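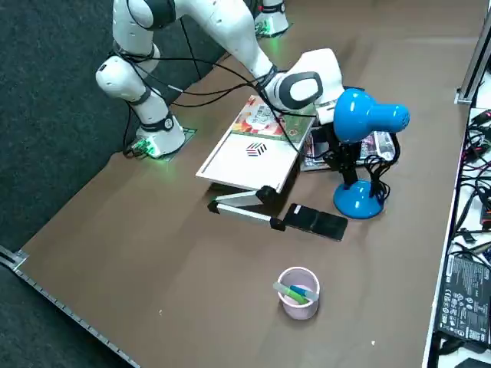

Fendcombe Relief Depot

The Fendcombe Relief Depot is a storage and dispatch site for emergency aid, set up to serve the towns along the lower Ji river. It holds tents, blankets, water tablets, cooking sets and basic medical kits. Run by the Ralon Trust, a private aid charity, with money from the district and from private donors. Most of what it handles goes out during the flood season, though drought stock is kept on site year round.

The depot is often confused with the older Cluststead grain store, on the other bank. Separate site, separate owner. The grain store has never held relief goods other than seed.

Background

Before the depot, aid for the valley came by road from the coast. A slow trip in dry weather, often impossible in wet. After one bad October, when the main road washed out in 2 places and trucks sat stuck on the far side of the river, the district asked for a stock to be kept closer to the people who needed it. Fendcombe was picked for its height above the water and its short airstrip. Cluststead had been the first choice but floods too easily.

Building was done in stages. The main shed came first, then the cold room, then the covered loading area. A planned rail siding was dropped for lack of funds. 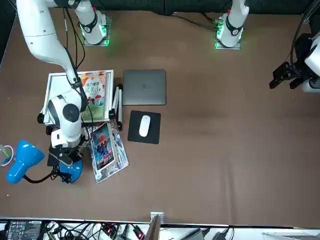
Stock and storage

Goods are kept on raised racks, sorted by type and then by the date they came in. Oldest goes out first. Standard stock is enough for 900 families for the first days of an emergency, not counting food, which is bought near the site when markets are open and trucked in when they are not.

Family packs are made up ahead of time. Each has blankets, a plastic sheet, soap, a bucket with a lid, and a cooking set. Packs for the hill villages leave out the bucket — too bulky for mules — and use folding water bags instead.

Medical kits are sealed and checked on a seperate schedule. Anything past its date is pulled and logged. The cold room is small and is used for vaccines only.

Transport

Road is the usual way out. The depot has three heavy trucks and hires more as needed. When roads are closed, goods go by boat from the Ji landing, or by light plane from the strip. The strip is grass, and closes after heavy rain, so boats carry most of the load in a real flood.

Air drops have been tried but are not a regular part of the work. Losses were high on the first run, mainly burst water containers, and drop zones near the river were to soft to reach on foot afterward.

Village contacts report needs by radio. 66 villages are on the radio list, though not all have a working set at any given time.

Criticism

Hill villages have complained that the system favors the river towns. Boats can't reach them and mule teams are slow. The trust has answered by placing small stocks higher up, in school buildings and clinics, but these run out fast and refilling them has been uneven.

Local traders have also objected to free goods being handed out after markets reopen. Cash grants have replaced some packs since then. Mixed results — prices for sheeting and rope went up sharply in Cluststead in the first season.
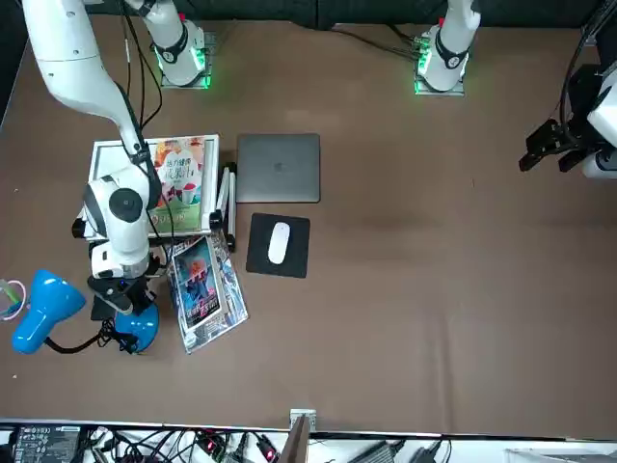 By the Valley Aid Reference Desk
Last updated 21 September 2021

Current status

Open and in use. The roof of the main shed has been replaced and the loading area now has proper drainage, long a sore point with drivers. A second boat landing is planned upstream of the present one. No start date given.

See also: Cluststead grain store; Ji river floods; Ralon Trust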